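How to Repair a Loose Hem by Hand

A dropped hem on a towel, napkin or pair of work pants can be closed with a needle and one length of thread. The method below is a blind slip stitch, worked from the wrong side. It suits light and medium woven cloth. For knits, use a stretch stitch instead; a slip stitch will snap the first time the edge is pulled.

Wash and dry the item before starting. Cotton that has never been through a hot wash can still shrink, and a hem sewn before that will pucker.

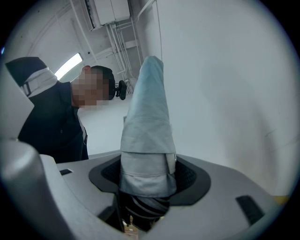 Text: Busisiwe Msimang
Filed under: Mending, Basics
Updated in April

What you need

Hand sewing needle, sharps, size 8 or 9
All-purpose polyester thread, one shade darker than the cloth
Glass-head pins
Small scissors
Iron and a damp pressing cloth
Seam gauge or short ruler

A 1000-yard spool is the cheapest way to buy thread if you mend regularly. The Tidow and Van der Merwe threads both work for this. Tidow is slightly finer and passes through tightly woven cotton with less drag. Florau thread is glazed for quilting and should be kept out of garments, as the coating washes off.

Step 1. Remove the old thread

Snip the loose stitches every inch and pull the pieces out from the wrong side. Stop where the original stitching is still tight. Leave a tail there and knot it by hand.

Step 2. Press the fold

Fold the raw edge under by a quarter inch and press. Fold again to the original hem depth and press again. Check the depth with the gauge at several points – the old crease is not always straight. Lift the iron between positions. Sliding it will stretch the edge on any part cut off grain.

Step 3. Pin

Set the pins at 90 degrees to the fold, heads outward, two inches apart. On a curved hem, halve the spacing.

Step 4. Stitch

Cut the thread to 18 inches. Use it single, knotted at one end. Bring the needle out through the fold so the knot is hidden inside. Pick up one or two threads of the main cloth directly opposite, then run the needle inside the fold for a quarter inch and bring it out again. Draw the thread until it lies flat and stop there. If the right side shows dimples, the tension is too high.

Every four inches, take a small backstitch in the fold. If the thread breaks later, only that section will open.
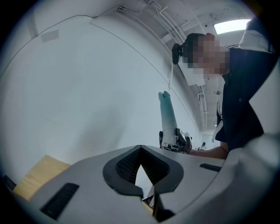
Cunthorpe: I skip the backstitch on napkins and just use shorter stitches. Eighth of an inch, no failures yet, and mine get washed at 60 C every week.

Shorter stitches will hold on a napkin. On pants the hem catches on shoes, so keep the backstitch.

Step 5. Finish

Take two backstitches in the fold, pass the needle through the loop of the second and pull tight. Run the needle an inch into the hem and cut the thread flush with the cloth. Remove the pins and press from the wrong side through the damp cloth.

Corners

Where two hems meet, trim the inner layers diagonally before refolding, leaving a quarter inch outside the corner point. Close the open end with stitches placed an eighth of an inch apart.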